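Chillies again

24 Mar 2019

The chillies went in late this year. I normally sow at the start of the year, but the spare room was being decorated and the heated tray had nowhere to go. I spent 38 pounds on seed, mostly from Loddale, plus a packet of Jivari from a swap in Lallton.

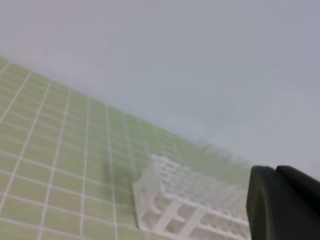
Green mat, white grid.

Jivari is a slow one. Last year it took over 3 weeks to come up and I had nearly thrown the pots out. Sanna is quicker and crops well on a windowsill, though the fruit is mild and my brother calls it a pepper.

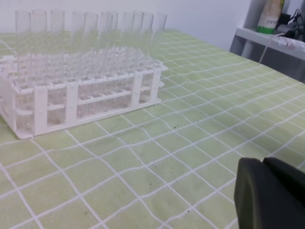 Glass tubes in the white rack.

I have changed the compost. The old stuff was full of bark and dried out by lunchtime. The new bag is finer and cost more. I water from below and open the lid for an hour each morning.
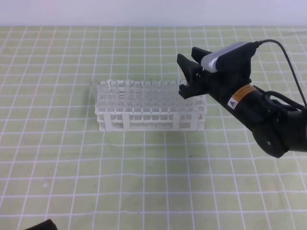 The greenhouse still needs two panes. A local firm quoted 130 pounds, fitting included, and I will probably say yes. Plants won't go out there until the end of May anyway, as our garden sits in a dip and gets late frosts.

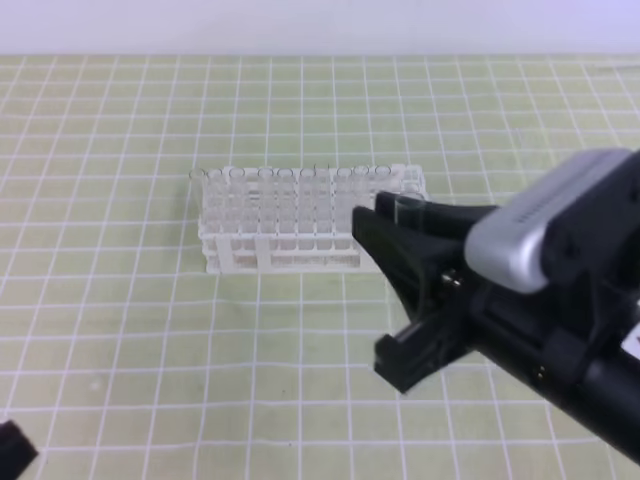

The rack again, on the mat.

Tomatoes next. I am growing fewer, and no yellow ones. They split every time it rained and most ended up in chutney, which we still have in the cupboard.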